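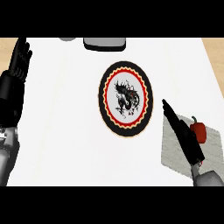 Welcome back, everyone! Week 3 is all about borders, my favorite corner of folk pattern (I could talk for 60 minutes on corners alone, and last February I did). A border tells your eye where to stop, and it can be very simple: on the plate, a red zigzag edged in thin yellow-orange sits just inside a wide black rim, and goes all the way around. Please draw one repeat of your own, then fit it to a circle, and take your time.

Anouk Maes, Room 695

Related: Stadovine Tiles | Venckus Weaving
Home | Handouts | Contact
Back to top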